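The day the robot arm would not let go

Our flower-arranging setup at Durley had been behaving for 12 days, so naturally I told Kausar Dhanial it was reliable. On the next run the left arm took a stem, reported an open gripper and kept squeezing. Fake flowers, fortunately. They don't bruise, and they don't file complaints.

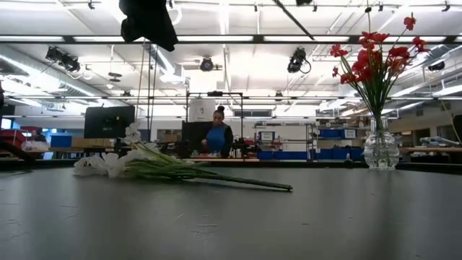 I hit stop, which froze everything, grip included. Ifeoma Oyelaran found a bad position reading at the wrist: the software believed the fingers were open, so it saw no reason to open them. I have worked with people like that.

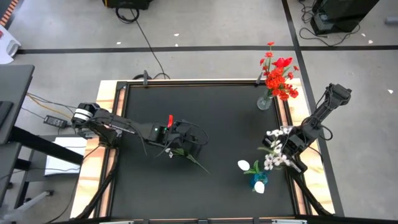 Two arms, a lot of cable and the flowers.

We reseated the connector and ran 92 releases. It stuck on 3 of them, so the cable is getting replaced.

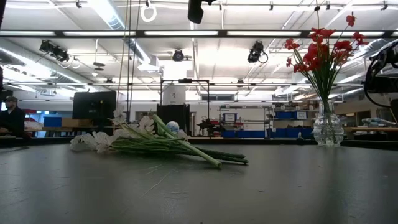 Could it hurt someone?
A finger, certainly, so we keep our hands off the table until the power is cut.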